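Re-oiling a softwood deck – is the second coat a con?
Reading time: 2 minutes

Tarkeck_sceptic
The tin says two coats of decking oil, 24 hours apart. Last April I put two on half the deck and one on the other half, as a test. By autumn I couldn't tell which was which. So is the second coat there to protect the wood or to sell another tin?

Mogens Bech
One deck, one summer. What's the wood, and which way does it face?

Tarkeck_sceptic
Pressure-treated pine, north-facing, gets green every winter. Oil was Bradisex, the cedar tint.

planed_edge
North-facing is your answer. The sun does most of the fading, so of course both halves look alike. Try it on a south-facing one and report back. I'd also want to know how you cleaned it first. If you put oil over old oil the wood won't take much of the first coat, never mind a second.

Tarkeck_sceptic
Deck cleaner, stiff brush, left it 2 days. No, I didn't sand. Are we really saying people should sand a whole deck?

Ea Lund
I wouldn't. I sanded ours to a fine finish on the advice of a man in a shop and the stain sat on top like paint. It peeled by Christmas. Coarse paper on the rough patches and leave the rest alone.

Bedroom wall is my next job, and I'm not convinced by the "one coat covers all" white emulsion either.

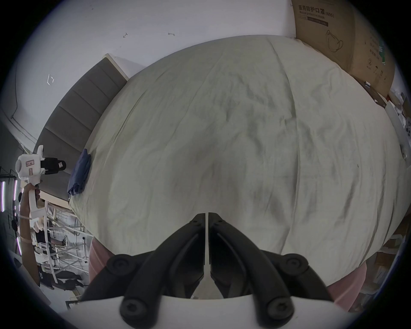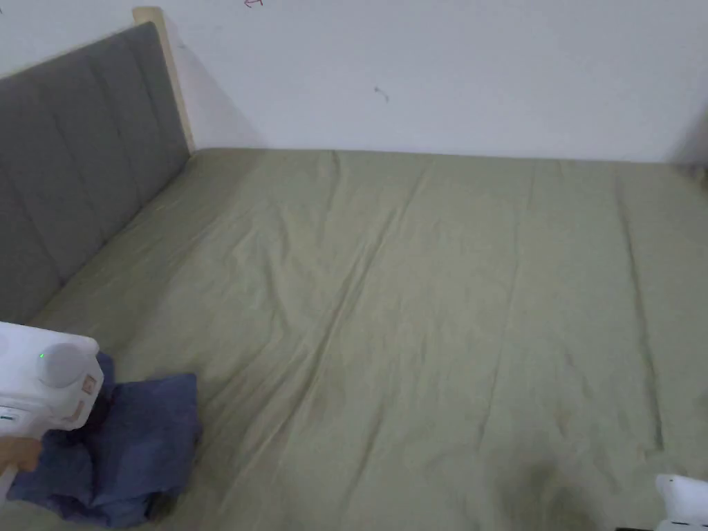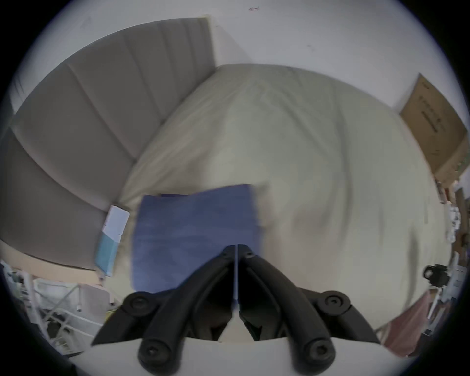
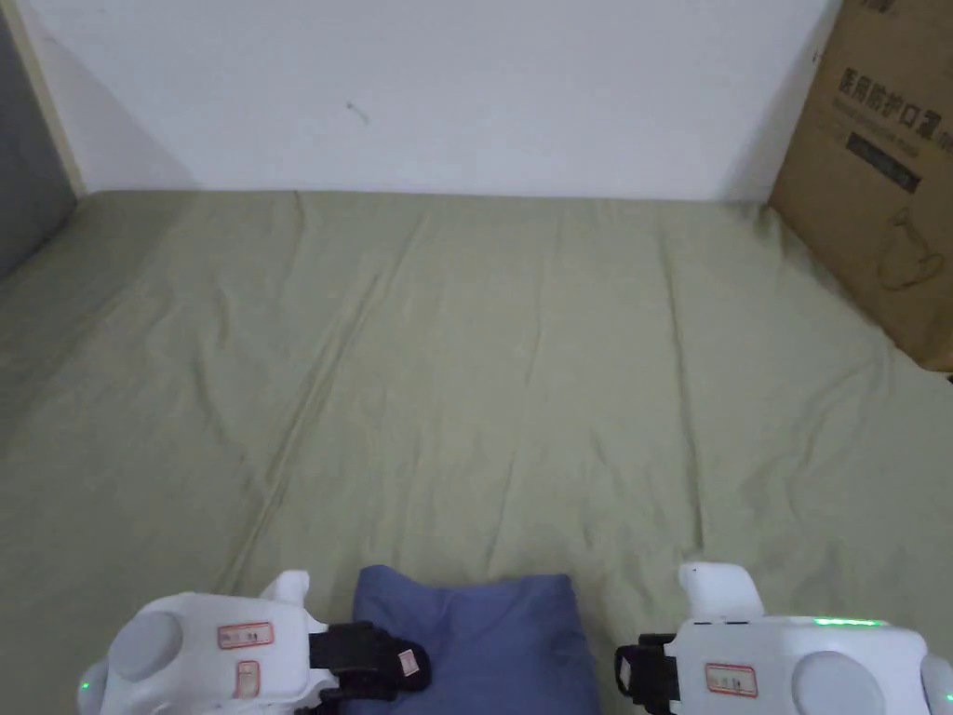
The bed and the white wall.

planed_edge
One coat, my foot. Buy enough for two.

Mogens Bech
Back to the deck. I've used Bradisex for 11 years and always done the second coat wet on damp, same afternoon. Never had a sticky board.

Tarkeck_sceptic
The tin says 24 hours, you say same afternoon, and both of you are sure of it. You see my problem.

Ea Lund
Mogens, that goes against everything I've read. How can you tell the second coat soaks in at all?

Mogens Bech
I wipe off what's left with a rag after 19 minutes or so of standing about. If the rag comes up full, it was too much. Then the rag gets laid flat outside to dry, because oily rags bunched up in a shed can catch fire.

planed_edge
Agree on the rags. Don't agree on the timing – a penetrating oil, maybe, but plenty of these tins have some resin in them now and that will go tacky. Read the back.

Tarkeck_sceptic
I'll do the splash test this spring. If water beads on the one-coat half, it's getting nothing from me.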